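Color Sorting Set: README

Maintained by Roman Czerwiński and Zdzisław Olszewski
Revision date: September 19, 2024

1. Summary

This file covers the Stundis color sorting set: the cubes, the tray, the two receiving dishes, the table layout and the notes kept with each sort. It replaces the loose setup sheet that used to travel with the Grerka crate. The record table holds 1455 rows, one row per cube placement. A placement is one cube set down in one dish or in the tray, and a cube that is picked up and set down again gets a second row.

The set is small on purpose. Two colors, one kind of shape, one source, two destinations. Anyone who needs shape or size as a variable should use the Clarik box, which has its own README.

2. Contents of the set

Cubes: two colors, blue and red. All cubes in the set are the same size. The working color names are "blue" and "red" and no others. Early rows used "cyan" and "salmon" for the same cubes; these were merged in July.

Tray: rectangular, metal, shallow. It is the source container at the start of a sort. A black mat is kept on the tray floor.

Dishes: two, round and shallow, white inside, one with a blue rim and one with a red rim. Rim color gives the destination. The record table calls them dish_blue and dish_red. Older notes say "bowl" or "plate"; all three words refer to the same pair.

Table: light wood, visible grain, no cloth. Do not substitute a dark table. The comparison rows from the Pētersons room were taken on a dark top and are kept in a separate file.

3. Layout

The tray and both dishes stand on the table at the same time. There is no fixed left-to-right order for the dishes. What matters is that neither dish overlaps the tray and that the inside of each dish can be seen in full from the viewing side.

Tape may be used to mark a dish position. Leave it in place between sorts on the same day and remove it when the set is packed. Residue comes off with warm water and a soft cloth. Solvents cloud the rims.

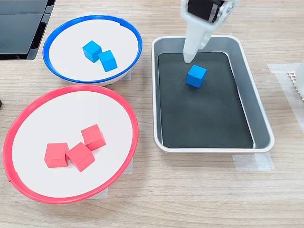
Figure 1. Dishes with matching cubes: two blue, three red. Tray at right.

The position of a cube inside its dish is not scored. Cubes may touch, sit at any angle or bunch toward one side, provided each one rests on the dish floor. A cube leaning on a rim is recorded as "placed, leaning" and left as it is until the sort ends. Straightening cubes by hand during a sort voids the remaining rows for that sort.

4. Sorting rule

Blue cubes go to the dish with the blue rim. Red cubes go to the dish with the red rim. The order of picking is free. Finishing one color before starting the other is allowed, and so is alternating.

A sort is complete when the tray holds no cubes. A sort may also be closed early, in which case the cubes left in the tray are listed by color in the remarks field. Early closure is not an error and does not lower the quality grade.

5. Record fields

sort_id: text, unique per sort.
step: integer, starts at 1 in each sort.
color: blue or red.
from: tray, dish_blue, dish_red or table.
to: tray, dish_blue, dish_red or table.
result: placed, placed leaning, dropped, returned.
grade: integer from 1 to 5, assigned after the sort by one reviewer.
remarks: free text, may be empty.

"Dropped" means that the cube came to rest anywhere other than a dish or the tray. "Returned" means that it went back to the tray from a dish. A cube placed in the wrong dish still gets result "placed"; the mismatch can be read from the color and to fields. Filter on both when counting correct placements.

6. Partly finished sorts

Pictures and records from the middle of a sort are part of the set and should not be discarded. They are needed to check the step numbering, which was wrong in six sorts in the first release.
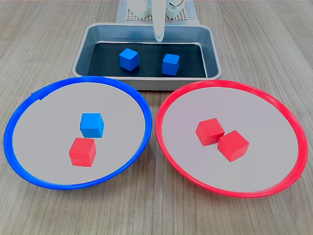

When checking a partial state, count the tray first, then each dish, and compare the total with the cube count entered at the start. If the totals differ, look for a "dropped" row before changing anything. Zdzisław corrected five sorts this way. Five more could not be reconciled and carry the remark "count open". They are included in the table but should be left out of any per-color total.

The starting count is not the same in every sort. Do not assume a full set of cubes from the sort_id alone.

7. Care and storage

Wipe the cubes with a dry cloth. Do not soak them. Chips on the corners are acceptable up to the point where a cube no longer stands flat; after that, replace it with one from the spare bag and note the change in the remarks field of the next sort.

Lift the black mat out of the tray before washing the tray. Dry both before putting the mat back. A mat that curls at the corners should be pressed flat overnight under the dishes.

Pack the dishes rim to rim with paper between them. The tray goes at the bottom of the crate, cubes in the cloth bag on top.

8. Known issues

Rim color and cube color are close but do not match exactly. Under warm lamps the red cubes look nearer to orange. Color was entered by the person running the sort and was not measured.

Grades from the first release were given by Roman alone and run lower than the later ones. No correction has been applied.

The remarks field mixes full sentences and abbreviations. "RL" means red leaning, "BL" means blue leaning, and "CO" is an older form of "count open".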